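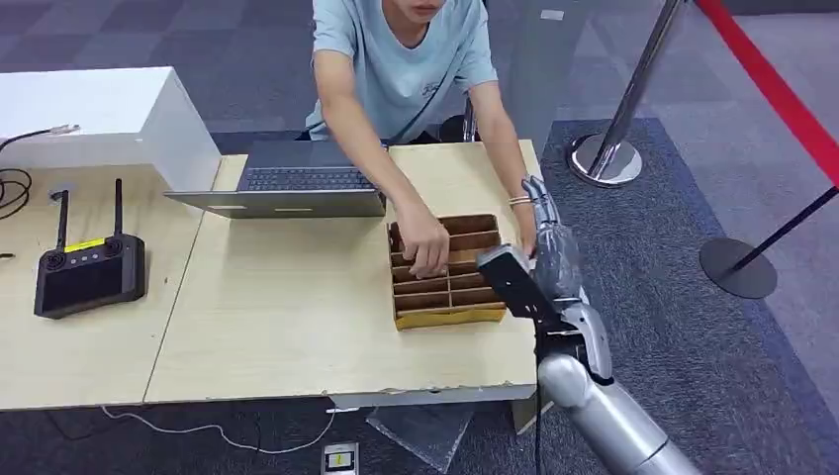 Clekard Divided Storage Box: Six Weeks on My Desk

I bought the Clekard because I own a great many small flat things and have never known where any of them are. Spare cables, key cards, sample chips of countertop, the little tool that opens phones. They used to live in a drawer I opened only on bad days.

The Clekard is a cardboard box. I mention it early, as the Skilteo website takes a while to get there. It's a decent one, brown on the inside, with dividers that split it into rows of narrow slots and another down the middle. It cost me 12 dollars, and it showed up on a Wednesday, flat, with instructions in 7 languages, all of them a drawing of a man smiling.

Assembly

Easy enough until the center divider, which wants to go in last and must go in second. I rang Nikola Jasińska, who has two of these, and she told me to fold the long pieces back on themselves first. She was right. The drawing of the man is no help on this point.

In use

The slots are narrow. A key card stands up nicely and comes out again. A phone charger goes in after some persuasion and then you need fingernails. I have average hands and can reach the bottom, but my brother-in-law Ryszard could not, and said so for most of dinner.

My desk is two light wood tables pushed together, with a seam that eats pens, and the box sits well on it. It does slide if you dig around with one hand, so you end up holding it with the other, and then the phone rings.
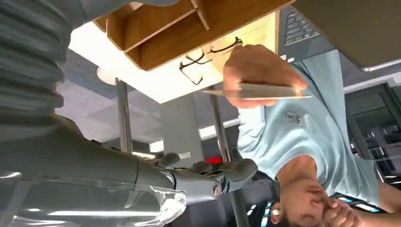

I tried keeping my reading glasses in it as well. They don't fit, folded or otherwise, and they have gone back to lying wherever I took them off. For glasses and anything with a bit of bulk I'd still use an open wooden organizer with proper cubbies. The Hayes one is fine — dull, but fine — and you can see what's in it from across the room.

After six weeks the corners are a little soft and one of the short dividers has started to lean. I've turned that end toward the wall. Nothing has torn. I wouldn't put it anywhere near a coffee cup.

Four stars if your belongings are thin, two if they aren't. The Prernthorpe store has them by the register, already put together, for the same price. I found this out in November.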